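Filed under: Timber & Trees
Reading time: 1 minute

Figure (wood)

Figure is the pattern seen on a cut face of wood. It is often confused with grain, mostly by people selling tables. The Lodhi handbook lists 137 named figures, of which 9 are in common use and the rest start arguments.

Straight figure comes from an even trunk and is prized for being dull. Arched or looped figure tends to appear where the saw meets the growth rings at a shallow angle. The two often share a board – a pale tabletop may run in fine parallel streaks and then bend into a loop beside a flat green disc, with no thought for whoever wanted it plain.

Contact | © Stumau Reference | Back to top 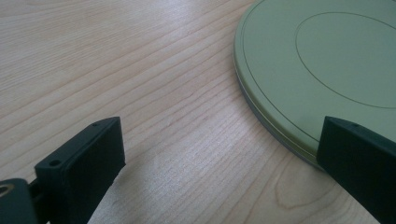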